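Subject: Re: Falum track pack, what's on it??

Raíssa Fagundes wrote on Monday:
> Is the Falum pack the whole live album or just the singles?
> The Plirnarix store page lists 20 songs but the trailer only
> shows the first disc. Also do my old downloads carry over?

Quick one, on my way out the door. It's the whole album, both discs, all 20 songs. Trailer was cut before the second disc got cleared, so ignore it. Plirnarix are putting it out in July, same week as the new studio record.

Old downloads – yes, they carry over, but only if you're on the same account. Scores dont. Sorry. I lost mine too.

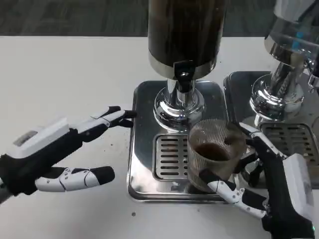
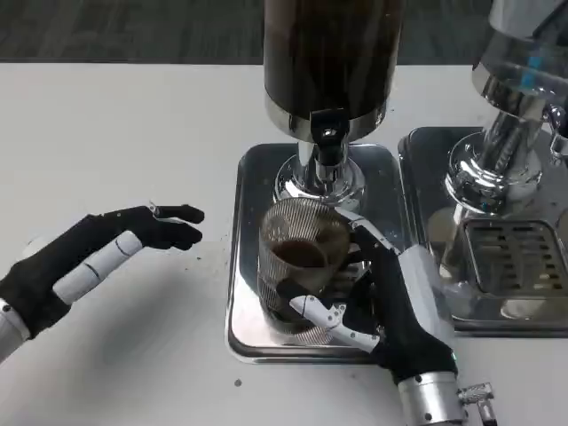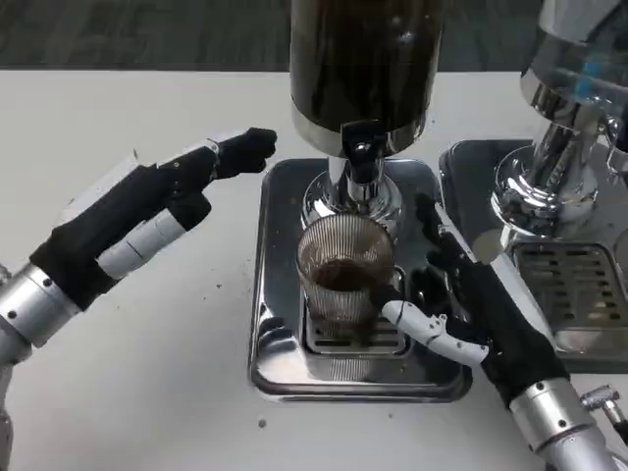
Zuleica Xavier
List moderator, Caldeira rhythm game list

Other stuff people asked me off list:

Drum charts are new, not the ones from the first game. Expert on "Alow" has 3212 notes, I failed it at 100 percent speed and barely got thru in practice mode.

No word on a bass-only mode. Wouldn't hold my breath.

Disc version is a run of 200 with the poster, then download only. If you want one order early, last time they were gone by teh afternoon.

Please trim your quotes when you reply, the digest is getting huge again.

Z.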